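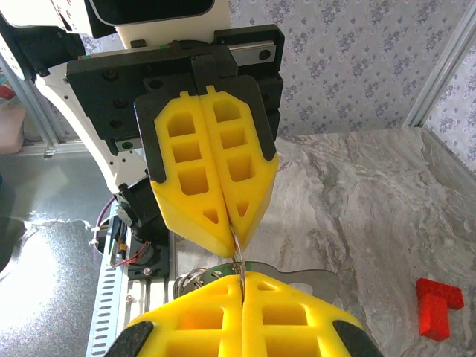 We're a two-room repair and key-cutting shop and my business partner wants us to buy a pair of small robot arms from a reseller called Lulline. The quote is $2874 for the pair, plus a support plan at $32 a month that the salesman keeps calling optional until I ask what happens without it. The idea is that the arms would sort and tag returned keys, which is dull work and takes up most of a morning. What worries me is the fingers. They're yellow foam with rectangular cutouts all through them, very soft looking, and what we'd be asking them to hold is thin wire loops, key rings and flat steel plates with fairly hard edges. One gripper holding the wire at the top and the other closing on the plate from below is fine as far as it goes, but I want to know what it costs me after a year of that. The quote has no line for replacement fingers at all. It has a line for "consumables" with a dash next to it. Has anyone bought a setup like this for small metal parts, and what did you really spend? I have until the end of September to say yes or no, and I'm leaning no.

Tetteh Arthur

Ask them for the price of a finger in writing. Not a range. I bought one arm (different seller, similar money) and the arm itself has been the cheap part. Things that weren't on my quote:

- spare fingers. I go through a set faster than I was told, and mine are rubber on the outside. Soft foam against cut steel, I'd budget for more than you think and be pleased if I was wrong.
- a proper table. Ours wobbled and every position we had taught it was off.
- somebody's time. Mine, mainly. It was weeks before it did anything I would leave alone in a room.
- shipping both ways when a motor joint went. Support plan covered the part and not the freight.

I'd also want to know who writes the program for picking up a loop of wire. It's an awkward thing to pick up because it moves when you touch it. If Lulline say the arms "learn" it, ask who sits there teaching them and what that person is paid an hour. When I asked my seller that question the call got short.

One other thing, for two arms working on the same piece you need them to agree where the piece is. Ask for a demo with YOUR keys, on a day you pick, and bring the worst ones, the bent rings and the tags that have stuck together.

Fiifi Abugri

We have two of them at Plakard and they're great, would buy again. Don't overthink it.

Ayuba Owusu

With respect to the post above, "great" doing what?

Tetteh, do the sum the boring way first. Write down what that morning of sorting costs you now, per week, with the real wage. Then take the quote, add the support plan for as long as you expect to keep the arms, and add a number for fingers. If they won't give you a number, put $100 a month and let them argue you down. When I did this at Laryea for a parts bench, the payback came out at 5 years, and that was assuming nothing broke and the arms kept pace with a person, and they didn't. We bought better trays and labels and left it there.

I'm not against the things. A friend's workshop rents one for a dull loading job and it suits them, because every part is the same and comes in the same way up. Returned keys are the opposite of that. See if you can rent for a couple of months before you sign. If the reseller believes in the machine they should be willing, and if they aren't I'd take that as an answer.

And get the dash next to consumables changed to a figure before any money moves. A dash isn't a zero.

Mwende Minja

We use cookies to remember your settings and to count visits. By continuing to browse you accept our cookie notice. Accept | Manage settings

Contact us | Community rules | Copyright Alley Help | Back to top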